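Friday, June 6, 2025. Coffee task, left arm, new planner build

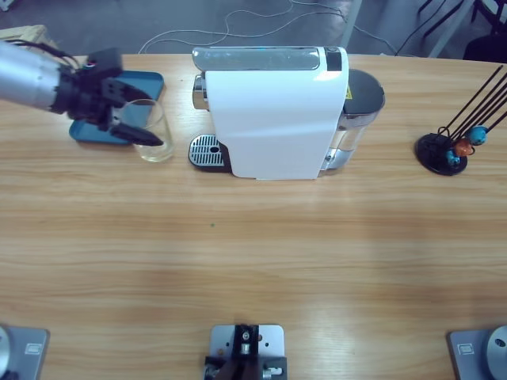
Wamlow's new grasp scorer is in and I'm not sold. Fatos Todorova got 45 good picks out of 80 on the tumbler with it. The old scorer was never run on the same start poses, so I don't know what we're comparing to.

Clear glass is still the problem. Depth drops out on the near wall and the planner fills it in with whatever it likes. Confidence stays high the whole time, which makes me trust it less.

Raised the replan timeout to 2600 ms. Fewer aborts in the log, but I suspect we're only hiding a bad IK seed.

To do: rerun old scorer, same 3 start poses, same seed. No capsule step until then. Fatos disagrees.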